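Speaker notes -- Choosing winter running shoes
Bogdan Coman, Zuseo running club evening, Thu 6 February

Start without slides. Ask who is running in the same pair all year. Wait for hands. Then say that I also did this for four winters, and my toenails paid for it.

First point: the lugs. On wet grass and mud you want deep lugs with space between them, so the mud falls out. On the stone path to Cârstea the same shoe feels like walking on small blocks. Pass the old Berel pair to the first row and ask them to press the heel with a thumb. The rubber there is hard now. It was soft in December two years ago.

Do not go too deep into rubber mixtures. Last time I lost ten minutes on this.

Second point: waterproof or not. People expect me to say yes. My opinion is that for runs under one hour the membrane helps, mostly against cold wind. For longer runs the water comes in from the top, at the ankle, and then it cannot get out. I prefer a normal mesh shoe and a wool sock. Say clearly that this is my preference and that Hoson sells both kinds, so they can try.

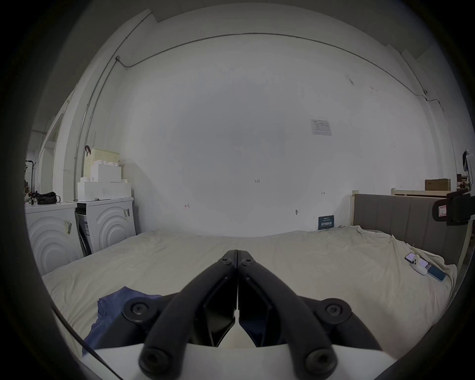

Third point: the size. Try the shoe in the afternoon, with the sock you will really use. Stand on a slope if the shop has one, facing down. If the toes touch the front, go half a size up. Tell the story of the 50 km race where I bought my shoes two days before -- short version only.

Show the lacing for a loose heel. Do it slowly, on the table, with the red laces because the black ones cannot be seen from the back.

Fourth point: when to change. I do not believe in one number for everybody. I weigh 82 kilos and I drag my left foot, so my outside edge is gone after around four months. Look at the sole under a lamp, compare left with right, and check if the shoe still stands straight on a flat floor.

Drying: newspaper inside, insoles out, never on the radiator. Change the paper after one hour.

Questions. Somebody will ask about carbon plates on trails. Answer: I tried them once on a rocky descent and did not feel safe, but I am not a fast runner.

Before closing, remind them that the Saturday group meets at the lower parking lot, and that shoes for the swap box must be clean. Take the Berel pair back from the first row.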